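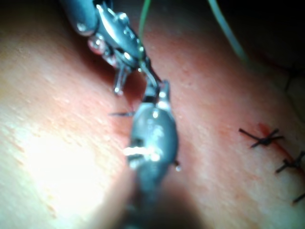
弧形缝合针与绿色缝线，粉色组织表面上方

搜索 请输入关键词 搜索 热门搜索：季票 停车 缆车

Pimstead 雪场下一雪季缆车检修、季票规则及停车安排通告

2026年6月3日　Pimstead 会员通讯编辑部

各位会员、季票持有人：

上一雪季的运营收尾工作已经结束，夏季检修于近日全面展开。现将下一雪季与会员关系较为密切的事项通告如下，请留意其中涉及季票续订、停车登记及雪具存放的部分。

一、Wovard 缆车更新

Wovard 线为本场通往上部雪道的主要缆车，全长835米。今年1月，该线因驱动站减速机异响两次临时停运，部分会员当日未能抵达上部雪道，本场谨此再次致歉。停运后，维护部门对驱动站、回转站及全部支架轮组作了检查，并据此制定了夏季更新方案。

更新内容包括：更换减速机及联轴器；更换上行侧全部托索轮衬垫；重新校准各支架的钢索检测装置；更新上、下站之间的通信电缆。吊椅本体经检测符合继续使用的条件，坐垫将统一换新。钢索本年度不作更换，仅进行截短和重新编接，编接完成后由检验单位作无损检测。

下站候乘区也将一并调整。原有候乘通道转弯过急，高峰时段排队人流常与中级道收尾处的滑行人流相互交叉，会员对此反映较多。调整后，候乘入口向停车场一侧平移，单人通道设于最外侧，滑雪学校通道移至内侧，两者之间以软质围栏隔开。单板使用者可在入口前的平台上先行脱开后脚固定器，平台坡度已相应放缓。

施工期间，Wovard 线下方的步行道不对外开放。需前往山脊观景点的访客，请改走东侧林道。林道部分路段与施工车辆共用，请听从现场人员指引，携犬访客请全程使用牵引绳。

二、雪道与造雪

上部雪道的走向维持不变。中部两条连接道的宽度不足，上一雪季曾多次因积雪刮薄而提前关闭，今夏将对路肩进行修整，并补种草皮以固定表土。修整范围限于原有雪道用地之内，不涉及林地砍伐。

造雪管网方面，本场将更换下部雪道的老旧阀井，并在初级区增设取水点。初级区历来是开季时最先开放的区域，取水点增设后，该区域的造雪作业可与主雪道分开进行，不必等候主管网加压。开季日期仍视气温和湿度而定，本场不在此预先公布，待首轮造雪完成后另行通告。

有会员来信询问，夜场能否延伸至上部雪道。经研究，上部雪道风力较大，现有照明立杆的间距也不适合夜间滑行，下一雪季夜场范围仍限于下部雪道及初级区。
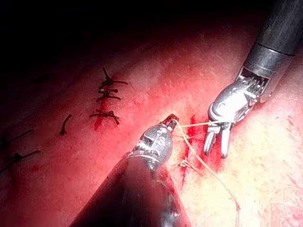
两件器械相向伸入，其中一件的钳口夹住缝线一端

三、季票种类与使用规则

下一雪季的季票分为3种：全季通用票、平日票和家庭票。原有的半日季票因购买人数较少，不再发售，已购买下一雪季半日季票的会员可凭购票凭证办理全额退款，或补足差额改为平日票。

全季通用票可在 Pimstead 全部缆车上使用，并包含在 Rudd 雪场滑行2日的权益。Rudd 雪场的滑行日须提前在会员系统中预约，预约成功后如需取消，应于前一日闭场前办理，逾期视为已使用。节假日高峰期间，Rudd 方面可能对预约人数作出限制，具体日期以其公布为准。

平日票的适用日期不含法定节假日。以往规则对调休工作日的处理未作说明，窗口人员掌握的尺度也不统一，现明确如下：凡因调休而成为工作日的日期，平日票一律可以使用；因调休而成为休息日的日期，平日票不可使用。

家庭票的登记成员须居住于同一地址，未成年成员须至少与一名成年成员同时登记。家庭票成员中途变更的，每一雪季限办理一次，办理时请携带原卡。卡片遗失请立即挂失，挂失后原卡即时失效，找回后亦不能恢复使用。

季票照片将不再接受现场翻拍件。会员可在续订页面上传近期正面照片，头盔、雪镜、面罩遮挡面部的照片将被退回，退回期间不影响价格锁定。

转让问题仍请各位会员重视。上一雪季查处的违规用票，多数为亲友之间借用。无论是否收取费用，借用均构成转让，本场有权停止该季票的使用，并取消持有人下一雪季的优先续订资格。

四、停车登记

主停车场的车位划分有所调整。靠近售票大厅的一侧改为短时上下客区，车辆停留时间从严管理；原上下客区并入普通车位。季票持有人可在系统中登记车牌，登记后由左侧通道驶入，无须取卡。一张季票限登记一个车牌，家庭票除外，家庭票可登记两个。

自 Worulholm 方向驶来的车辆，请注意入口前的山路在降雪后可能实行防滑链管制。管制由道路管理部门决定，本场无权放行。上一雪季有车辆因未携带防滑链在管制点折返，并要求本场退还当日票款。依照票务规则，道路管制期间未能到场的单日票可以改期，不予退款；缆车全线停运的，另按停运规则处理。

由 Worulholm 车站发往本场的班车继续运行，首班时间较上一雪季提前，以便会员在缆车开放前到达。班车行李舱可放置雪板包，滑雪鞋请勿单独悬挂于座椅扶手。末班车在夜场结束后发车，夜场因天气提前关闭时，末班车发车时间不作提前。

五、雪具柜租用

大厅地下一层现有季租雪具柜192个，上一雪季全部租出，候补人数较多。今夏将拆除地下一层闲置的旧租赁柜台，腾出的面积用于增设雪具柜，数量待消防部门审核图纸后确定。

原租用人享有优先续租权，续租须与季票续订同时办理。未续订季票而仅续租雪具柜的申请，本场不予受理。逾期未续租的柜位将按候补顺序分配，柜内遗留物品由服务台登记保管，保管至开季为止，届时仍未领取的，按遗失物处理。

烘鞋设备的使用时间有所延长，夜场期间亦可使用。请勿在烘鞋架上放置手套和内胆以外的织物，上一雪季曾有衣物滑落堵塞出风口，致使整排设备停用。

六、滑雪学校

少儿长期班的分级改为在开班首日现场评定，不再以家长填写的自评表为准。首日评定后如需调班，学校将于当日课后通知家长，费用差额多退少补。报名时请准确填写儿童身高和鞋码，租用雪具将按此预先备好。

成人课程新增中级转弯与陡坡控制两项专题，以小班形式进行，季票持有人可优先报名。课程时间表尚在编排，预计随下一期通讯一并寄发。

七、续订与咨询

季票续订通过会员系统办理，登录后请先核对联系地址和紧急联络方式。近两期通讯均有退信，多为会员迁居后未更新地址所致。选择纸质通讯的会员如愿意改收电子版，可在同一页面勾选。

夏季期间售票大厅不设现场窗口，服务台电话于工作日日间接听。涉及退款和家庭票成员变更的事项，请以书面形式提交，并附季票卡号。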